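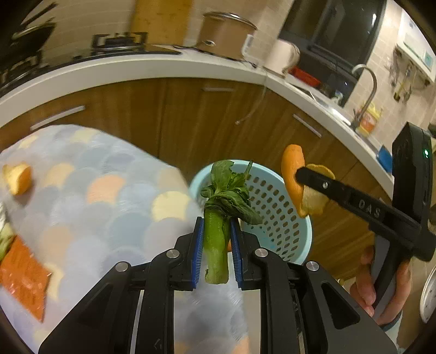
Wondumano

Call for participants: witness interviews on crowd violence at public demonstrations

Wondumano is recruiting adults who were present at a street protest where a person was attacked by a crowd, or where an attack was narrowly avoided. The interviews form the second stage of the Isdale study, a review of how conflicting accounts of such events arise and how they are later handled by police, courts and news outlets.

Who can take part

Applicants must be 18 or older and must have been at the event in person. Demonstrators, bystanders, shop workers, medics, off-duty security staff and freelance reporters are all eligible. The event may have taken place in any country, but interviews are held in English or Arabic only. People who are currently charged in connection with the event, or who are due to testify in an open case, cannot be accepted at this stage.

What is involved

Each participant completes a written timeline, followed by two recorded interviews by phone or video. The second interview takes place 14 days after the first and covers the same period. Total time is 6 hours, spread over three weeks. Participants are not asked to name attackers or victims, and names given by accident are removed from the transcript. Photos and video clips are not collected.

Payment

Participants receive $300 after the second interview. Those who withdraw after the first interview receive half. Interpreter costs are paid by the study.

Data handling

Recordings are stored under a case number and deleted once the transcript has been checked. Transcripts are held in the Tirport archive, with access limited to the research team. A participant may withdraw a transcript at any time before coding begins in January. After that point it cannot be separated from the combined data.

How to apply

Complete the short form on the study page and quote reference 922. State the country and year of the event, your role there and your preferred language. Do not describe the attack itself on the form. Screening calls are made by Kashyap, the contractor handling intake, from a withheld number.

Posted 11/24/20. Applications are reviewed in order of receipt until all places are filled.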